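The Kvam Suture Pad, Pale Pink
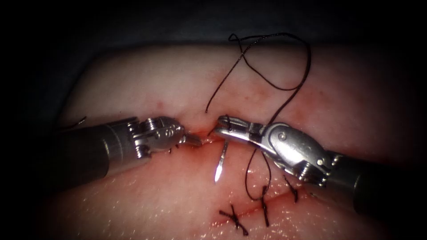 Drovberg, April 2019

We have been making practice tissue at Gevham for a good while now, and the Kvam is the pad we get the most letters about – mostly kind ones, we're happy to say! It is a synthetic pad in a soft, pale pink, smooth on top with a slight gloss and a very fine grain that shows up nicely under a bright light. A red incision line stands out well against it, and so does a bit of reddish staining if you like to work with stage blood (plenty of our customers do, and we sell a small bottle of it for just that).

The Kvam is meant for needle driving, knot tying and closing long, shallow cuts. You can make your own incision anywhere you please, straight or on the diagonal, and then turn the pad over and begin again on the other side. The older Clodau pad was firmer, and some teachers still ask for it because it puts up with heavy-handed beginners. If your group is new to all this you might order one of each and see which they reach for.

Please keep the surface moist while you work. A light misting with plain water is plenty, and it lets the needle glide through in a much more pleasant way. Afterward, rinse the pad, pat it with a soft cloth and lay it flat in its tray, out of the sun. Stage blood left overnight may leave a pink shadow – harmless, but it won't come out.

Size: 300 by 355 mm
Thickness: 30 mm
Item number: K-81
Supplied with: storage tray, care card
Sold separately: stage blood, Clodau firm pad

School and hospital orders ship from our Drovberg workshop. Write to us before you order if you need a different thickness, and we'll gladly tell you what we can pour.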